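The table, before the holiday

Posted Wednesday, November 27, 2024

I said I would write something about the long table at Drudthorpe, so I'm doing it before I drive to my sister's for Thanksgiving.

It's a light wood top and I like it more than the old white one. The white one showed every pencil mark. Wood hides most things, although it does pick up a shine when the ceiling lights are on, and small pieces get lost in the glare if you sit at the wrong end.

What I can't get used to is how quickly it fills up. Zuweira Abugri keeps her colored pieces in a shoebox marked 184, and I have never asked what the number means. I only need a few of them at a time. Blue is the color I reach for most. 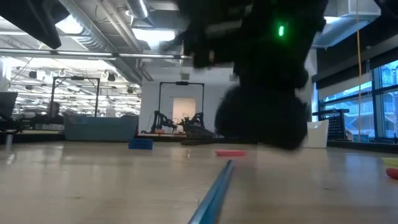

Small blue block toward the back, something flat and reddish nearer the middle.

My rule for the table is that long things lie flat and blocks stay where I can see them. Khang Từ puts everything away by color, which looks nice but takes him 12 minutes. I put things away by size and I'm done in 6. We've agreed not to discuss it.

The bins stay along the far side. I tried them on the floor for a week in the fall and got tired of bending down.
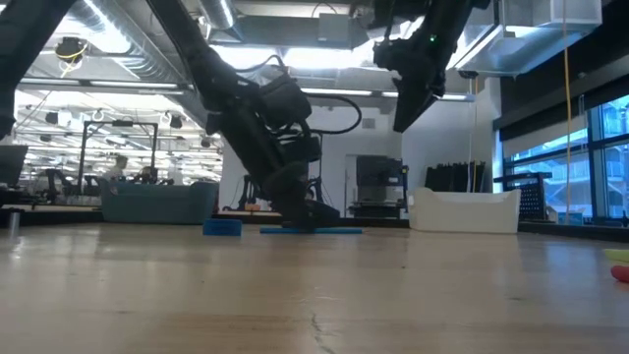 Filed under: Tables and Storage

One bin is teal and one is cream-white, and they're close enough in shape that I use them as a pair. I'd like a third in December if Paltgate still carries that size. Yaa Odoi thinks two is plenty.

I also need to find out what takes a smudge off wood without leaving a dull patch. Elsie Bright uses dish soap and a damp cloth. If you have something better, leave a comment and I'll read it Monday.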